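How to Clean Out and Refinish an Old Storage Bin Before You Put Anything Nice in It

Posted 8 August 2020 by Idrisa Kioko

I have put this job off more times than I care to admit, and I suspect plenty of you have too. You get a good deep bin, you use it hard for years, and one morning you look down into it and wonder how you ever let it get like that.
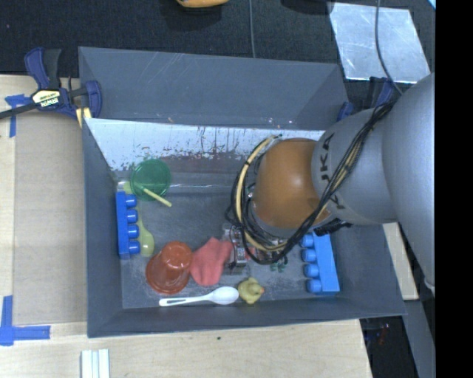 So let's talk about getting a coated bin back into decent shape. None of it is difficult, but there is a fair amount of waiting around, so pick a stretch of dry weather and have something else to do nearby (I usually end up weeding).

First, empty it completely and vacuum before you bring any water near it. My neighbor Atif Gondal likes to go straight in with the hose, and then he spends the afternoon scooping mud out of the corners with a spoon. A crevice tool will get you most of the way, and an old toothbrush will loosen whatever is packed into the seams.

Next, wash with warm water and a good squirt of dish soap. Go over the floor twice. Rinse, tip it up on one end and leave it overnight. I know it looks dry after an hour – it isn't, and paint will remind you of that in December when it starts to lift.

Now have a look at the old coating. Anywhere it is flaking, take it back with a plastic scraper and then sand the edges with medium paper until you can run a fingertip across without feeling a step. If you think the old paint might contain lead, stop and test it first, and please don't sand it dry. Wear a mask in any case. Scratches that haven't gone through can be left alone, though I always scuff them lightly so the new coat has something to hold on to.

If you find rust, rub it back to bright metal and use a rust primer. For plastic, you'll want a primer made for plastic, and it will say so on the can. My last one came from Tolgate, our little hardware place, and I still have half of it on the shelf. Wipe everything down with a barely damp cloth before you open the can, and let that dry too.

Put the color on thin. Two thin coats, or even three, will outlast one thick one, and you won't get those sad drips running down the walls. Start with the corners, then the sides, and do the floor last so you aren't leaning over wet paint. I leave 6 hours between coats, but your can may say different, and the can wins.

Then comes the hard part, which is leaving it be. I give mine 9 days before I load it up, with the top open and somewhere airy. If you can still smell paint when you put your head in, give it a little longer, and line the bottom with an old towel for the first few weeks while the finish hardens up.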